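# Teaching a robot by demonstration

**Teaching by demonstration** is a way of programming a robot by having a person carry out the task through it. The person either takes hold of the arm and moves it directly, or steers it from a short distance (or from another building!) with a second device. The robot records what its joints, its gripper and its cameras were doing, and those records are used to train a controller that can attempt the task alone. The appeal is easy to see: somebody who has never written a line of code can pass on a skill in an afternoon.

## By hand

The older of the two approaches is usually called hand guiding, or kinesthetic teaching. The motors are set to a soft mode in which they hold up the arm's own weight but give way to a push. The teacher grips the wrist and walks it through the motion.

Hand guiding is wonderfully direct. A teacher can feel a plug meet its socket through the metal of the arm, and beginners tend to produce usable paths within minutes. It is tiring on a large arm, though, and the teacher's hands and sleeves tend to wander into view of the cameras. Two-armed tasks are harder still, as one person can rarely guide two wrists and work two grippers at once.

## By remote control

In teleoperation the teacher moves something else and the robot copies it. Common choices are:

- a small leader arm with the same joints as the working arm
- a handheld controller tracked in space
- a 3D mouse, which suits slow, straight moves
- a glove, mostly for hands with several fingers

Leader arms are a favorite for fiddly work. The Vasteo, a tabletop leader with a trigger at the end, is typical: squeezing the trigger closes the follower's fingers by the same share of their travel. Because the teacher stands clear of the robot, the camera views during teaching closely match the ones the robot will have when it works alone.

Many operators learn to steer almost entirely from the wrist camera. It looks down past the fingertips, so the last inch of an approach is easy to judge, while a fixed camera overhead helps with finding things in the first place.

## Wires and other soft parts

Cable work shows what the method can do. A rigid block can be described by its position and the way it is turned, but a harness takes a new shape every time it is set down. Writing rules for all those shapes is miserable work. A person simply looks, picks a spot to pinch and goes.

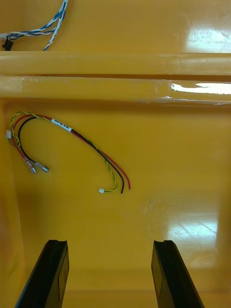 Choosing the spot is a skill in itself, and a fascinating one to watch. Experienced operators often take a harness along a bundled stretch, where the wires move together, and leave the free ends alone. Crimp terminals bend if squeezed, and bare strands fray. Shiny bins add a further difficulty, as glare can hide a thin wire from one camera angle and show it plainly from another.

The Flollton exercises, written by Mirela Falcão as a training course for new operators, devote a whole chapter to this. Learners start with one loose wire, move on to a twisted pair, and finish with mixed harnesses that carry connectors at one end and stripped tips at the other. A full pass through the course yields 105 recordings.

## How many demonstrations are needed

The answer depends on how much the starting position varies. In a trial at the Vieira workshop, written up by Sorcha Cowie on January 10, 2018, a controller for lifting a harness out of a bin was first trained on 57 demonstrations and then on 200. The larger set included harnesses lying in loops, folded over themselves and pushed against the sidewall, and the report credits that variety for most of the improvement. A later set of 900, gathered with the Brilell recording software, added sorting by wire color.

Recordings in which the operator slips and then recovers are often kept. They show the controller a way back from a bad grasp, something a set of flawless runs lacks.

## Related methods

*Correction teaching* lets the robot run by itself until a person steps in, and only the rescue is recorded. *Replay* plays a single demonstration back exactly, which works well when parts always arrive in the same place. Both are commonly combined with teleoperation, using the same leader device throughout.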